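Reports > Funded Projects > Tuhiwai Song Archive

Tuhiwai Song Archive: Progress Report to the Greken Fund

Jan 2, 2025
By Tamsin Pomare, Project Manager, Staltholm Folk Music Trust

Print this page | E-mail this page

This report covers the second period of the grant and should be read with the budget sheet sent under separate cover.

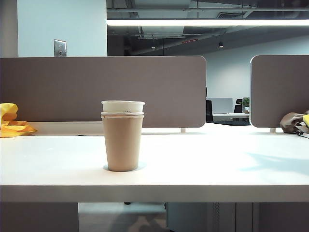
The Trust was funded to transfer its holdings of field recordings to digital form, to catalogue them, and to issue a selection on CD and as a download. At the close of the period 399 songs and tunes had been transferred and checked. Cataloguing is behind the transfers, chiefly on the Ristton reels, where singers' names were written on the boxes but often not announced on the tape. Amber Blackburn has been comparing these with the collectors' notebooks and expects to finish in April.

Recording of new material

The agreement allows for five new performances of songs from the archive. Three have been recorded at Staltholm by Facundo Herrera, with Vaughan Rakena singing and Hussam Ghanem on fiddle and concertina. The fourth was put back when the hall heating failed and the booking had to be given up. A new booking has been made at no further charge. The fifth song has not been chosen, and the Trust would welcome the Fund's view on whether an unaccompanied piece would be acceptable under clause 3 of the agreement.

Album

The running order is agreed in draft. The booklet will carry full words, the source of each song and a short note on the singer from whom it was collected. Permission has been received from all but one of the families concerned; a second letter has been sent to the remaining family, and the track will be left off if no reply is received before mastering.

Spending

Studio costs are within budget. Tape repair has cost around 30 per cent more than planned, as several reels needed new leader and splices throughout. The Trust proposes to meet this from the sum set aside for printed posters, and asks for the Fund's written consent to the change.

Next period

Work will turn to the remaining recordings, mastering and the public listening pages. Copies of the draft booklet text can be supplied to the Fund on request.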